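Unit 6: Comparing Grippers on a Two-Arm Table
Course handout, Vimard Manipulation Lab
Instructor: Blandine Langlois
Lab sessions: Leszek Sowa
Revised 24th June

Read this before the lab session. Bring the run sheet from Unit 5, because you will use the same columns.

1. What we are comparing

There are two sets of fingers for the bench arms. The Stollik fingers are stiff, with flat pads. The Akyol fingers are softer and bend around whatever they close on. Both bolt to the same wrist, so the arm, the motors and the controller stay the same when you change from one to the other. If you also change the speed limit or the camera settings, you no longer know which change made the difference. Leave them alone until the comparison is finished.

Use the same type of fingers on both arms for a full block of runs. Mixed pairs were allowed last December and the results were hard to read. One arm did well, the other did badly, and the groups could not say whether it was the fingers or the side of the table.

2. The task

The task is a place setting. The objects are a cup, a plate, a cloth and some utensils. They were chosen because each asks for something different from the fingers.

Cup: easy to see and easy to reach from above. Most trouble comes from closing off center, which tips the cup before the fingers have a hold on it.

Plate: low and wide. The fingers have to get at the rim, and a stiff finger that comes down too far will push on the table.

Cloth: no fixed shape. Write down whether the fingers picked up one layer or a fold.

Utensils: thin, and often lying across one another. This is where the two types of fingers differ most. Flat pads hold a narrow handle well if they meet it square. Soft fingers forgive a poor angle but let the handle turn in the grip.

3. Before you start

Check that the fingers are tight on the wrist. Move each arm by hand through its whole range with the power off and watch the cable. It should have enough slack to follow the arm and should not catch on the elbow. Power on, home both arms, then open and close each gripper twice.

Set the width limit to 80 mm for both types of fingers. The Akyol set can open wider, but the Stollik set cannot, and we want the same limit for both.

Run the Farninton camera check. If it fails, stop and get Leszek. Do not move the camera yourself.

4. Running a block

One person drives the arms and one person writes. Change places at the end of each block. The driver calls the object and the side ("cup, right") and the writer starts the clock. A run ends when the object is placed, when it is dropped, or when 140 seconds have passed.

Write one of these for each run:
P for placed
D for dropped
T for out of time
S for slipped but placed

S is the one people forget. A handle that turns in the grip and still ends up in the right place is not the same result as a clean hold. If you mark both as P, the two types of fingers will look more alike than they are.

Do not fix the layout by hand in the middle of a run. If an object rolls out of reach, the run is over.

5. Working with both arms

In the second half of the lab you will drive both arms together. Each arm should have its own object, and the writer keeps a line for each. The arms can reach into the same space near the plate, and the controller will not stop them from touching.

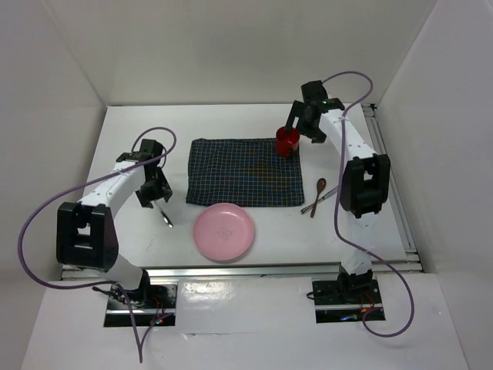 Unit 6, page 2

Both arms are working from above, the left one holding a metal utensil to the left of the plate and the right one down at the red cup. With the arms on separate sides like this there is plenty of room. The wooden spoon is a harder pick, as it lies crossed over a silver utensil. When you come to a crossed pair, take the top piece first and note whether the lower one moved.

Also look at how the left gripper carries its piece, with the tip pointing down. The tip reaches lower than the fingers do, so your usual stopping height is wrong. Add the length of the part that sticks out before you lower the arm.

6. What to hand in

Your run sheets, one page of results for each type of fingers, and a short paragraph saying which you would choose for utensils and why. Give the results by object. A single score for the whole task hides the part we care about.

Questions about the bench go to Leszek Sowa. Questions about grading go to Blandine Langlois.

Reading for Unit 7: the controller notes, sections on force limits and soft stops.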